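4 Preparing the Controller for Installation

This section applies to the Tondska 200 greenhouse vent controller, hardware revision 5. Complete all of it before mounting the enclosure. Wiring of the vent motors is covered in Section 5.

CAUTION: Disconnect the supply at the breaker before opening the enclosure. The terminals on the left side remain live when the front switch is set to OFF.

4.1 Choosing a location

1. Select a wall or post out of direct sun and away from misting lines.
2. Keep the enclosure above the height of the benches. Leave enough room below it for the cable glands and a drip loop.
3. Do not mount the controller on the same panel as a heater relay. Heat from the relay shifts the temperature reading.

Note: In houses with a ridge vent and side vents, mount one controller for each vent group. Two groups cannot share a controller.

4.2 Storing loose electronics

Circuit boards of any kind that are waiting to be fitted should lie flat and side by side, with nothing stacked on top. Handle them by the edges. Keep them away from potting mix, fertilizer dust and standing water.
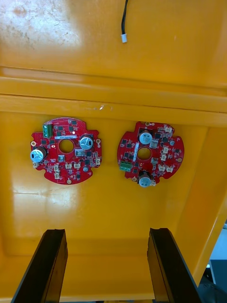 Figure 4-1. Round boards laid flat in a yellow-orange bin.

Plastic bins can hold a static charge. Touch a grounded metal part before reaching in.

4.3 Mounting the enclosure

1. Hold the back plate against the wall and mark the four corner holes.
2. Drill the holes and insert the anchors supplied. On steel posts, use the Niven clamp kit, part 261, in place of the anchors.
3. Fasten the back plate. Tighten the screws by hand only – a power driver will crack the corner bosses.
4. Hang the enclosure on the upper hooks and press the lower edge until it clicks.

4.4 Connecting the air sensor

1. Feed the sensor cable through the smallest gland.
2. Push the plug into the socket marked AIR. It fits one way only.
3. Hang the sensor at plant height under its radiation shield.
4. Route the cable away from motor wiring. Where the two must cross, cross them at a right angle.

Note: Leave unused leads hanging free, with no weight on the connector. Do not pull on the wires to remove a plug. 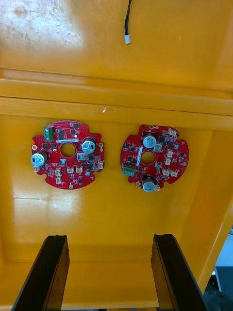

Figure 4-2. Two-wire lead with white connector, and boards below.

4.5 First power-up

1. Close the enclosure and restore the supply.
2. Wait for the display to show the firmware number. Units shipped from Pradaldale after January show 388.
3. Press and hold SET until the temperature flashes.
4. Enter the opening temperature, then the closing temperature. The closing value must be the lower of the two.
5. Press SET again to store both values.

If the display shows E5, the air sensor is not detected. Switch off at the breaker and repeat 4.4. If the code returns, replace the sensor with a Wisow type of the same rating.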